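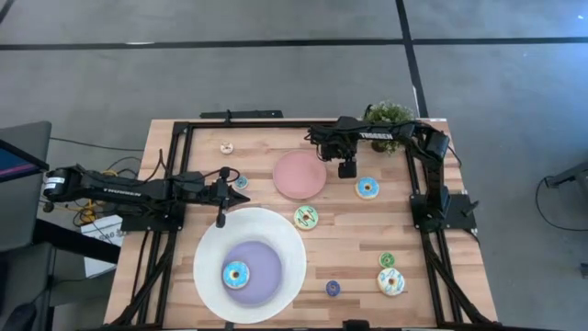
How do robots pick things up?

Pick up a pencil. Easy, right? You didn't think about it. Your fingers just went.

Now try it with oven gloves on. Then with two rulers, one in each hand. Harder! That's a bit more like being a robot.

A robot arm is a row of stiff parts with motors at the joints. Shoulder, elbow, wrist. Same words as for you. The bit on the end, the bit that does the grabbing, is called a GRIPPER.

Why toy donuts?

Because they are tricky. Round on the outside, hole in the middle, and they come in different sizes. A gripper can squeeze one across the outside or it can put a finger down the hole and pinch one side. Two ways to grab! Which is best? Depends on the donut. Depends on the gripper too.

And if you drop a toy donut, no one minds much. Try that with eggs.

Having lots of colours helps as well. You can say "blue one on the pink plate" and then see if the robot gets it right. But what if there's more than one blue one? Light blue, bright blue... You have to be very clear with a robot.

Testing two grippers

At Jekdale, Hongmei Yan and Todor Kos test grippers all day long. Last July they had two to compare. One was called Avow, with stiff pointy fingers. The other was Stundar, soft fingers, a bit rubbery.

They wanted a fair test. You will know about fair tests from school. Change ONE thing, keep the rest the same. So same arm, same donuts, same plates, same lights. Only the gripper changes.

Each gripper got 103 goes. Here's what they wrote down for every go:

Did it pick the donut up?
Did it drop it on the way?
Did it land on the right plate?
How many seconds?

Avow was good at small donuts. Pointy fingers fit in small holes. But it sometimes pushed the big ones away insted of grabbing them. Stundar hardly ever dropped a big one, but it was slow, and on the small ones it kept missing.

So who won? Neither really! Todor liked Avow. Hongmei said Stundar, and they are still arguing.

Where are the eyes?

Some robots have a camera up high, looking down at the whole table. Some have a little one near the gripper, like having an eye on your wrist. Weird but very useful. When the arm reaches out it can get in the way of the high camera, and the wrist one can still see what is underneath.

One arm or two?

Two arms can share a job. One holds the plate still, one puts the donut on. But they mustn't bump! The computer has to know where both arms are all the time. That computer part is called the CONTROLLER. It tells each motor how far to turn.

Try it at home

You need: kitchen tongs, chopsticks or two pencils, 6 small things (buttons, a sock, a grape, whatever), a plate, a timer.

Move all 6 things on to the plate with the tongs. Write down your time. Now do it with the chopsticks. Same things, same plate, remember. Then close one eye and do it all agian. Did you get slower?

New words

Gripper: the robot's hand
Joint: where the arm bends
Controller: the part that tells the motors what to do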